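Household Studies, Level 2
Unit 8: Setting Out and Clearing a Small Work Surface
Course handout prepared by Decha Kamolrat, Chuensuk Training Centre

8.1 Purpose of the unit

This handout accompanies the practical session on the kitchen table. Students are expected to have read it before attending and to bring their workbook. The session lasts 30 minutes and is carried out in pairs. Real foodstuffs are not handled in this unit. Play food is used throughout and is treated as though it were the real article.

By the end of the session a student should be able to say where each item on a table belongs, to explain the choice in plain words, and to clear the surface without putting one item down in the place of another.

8.2 Terms used

Surface: the table top itself, including the edge nearest the sink.
Holder: any plate, bowl or colander that may receive other items.
Item: anything that is not a holder, including bottles and play food.
Stray: an item lying directly on the surface when a holder is available.

Students should note that a plate remains a holder even when the item on it is one that would not normally be served there. Marks are often lost on this point.

8.3 Reading the table

Before anything is moved, the table is read from left to right and the workbook page is filled in. Holders are written first, then items, then strays. In the layout for Exercise A, the red ketchup bottle lies on its side across the plate and is therefore entered as an item in a holder, although its position is to be corrected later. The toy strawberry and the yellow toy banana peel are both strays. The light blue bowl is the holder to be used for them.

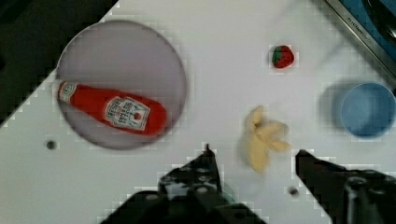
8.4 Order of clearing

The following order is to be kept in all assessed work.

(a) Small play food is placed in the bowl. The banana peel is lifted from the middle so that its flaps do not drag on the table.
(b) The bottle is taken from the plate and stood upright at the back of the surface, label to the front.
(c) The plate is checked for marks and moved to the sink side.
(d) The surface is wiped towards the sink.

Where two students are working together, one moves the items and the other records. They exchange duties at the end of Exercise A. Conversation should be limited to the task.

8.5 Holders with holes

A colander is a holder for the purposes of this unit, but it is not to be used for liquids, powders or anything small enough to pass through. Students should look at the pattern of the holes before deciding what may go in. On the green colander the holes run in close, regular rows and spread outward in curves with the shape of the bowl, while the outer edge is left plain. It is this plain band that should be held when the colander is lifted or tilted.
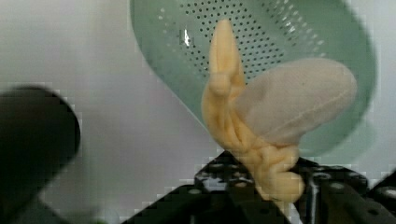 8.6 Exercise B (written)

Answer in full sentences, using the terms given in 8.2.

1. Explain why a stray should be dealt with before a holder is moved.
2. Give one item that may be kept in a bowl but not in a colander.
3. Describe the correct way to lift a colander.

Written work is handed in at the Enora Room before the July assessment. Work received without a workbook page attached will be returned unmarked.

Last updated: 24th January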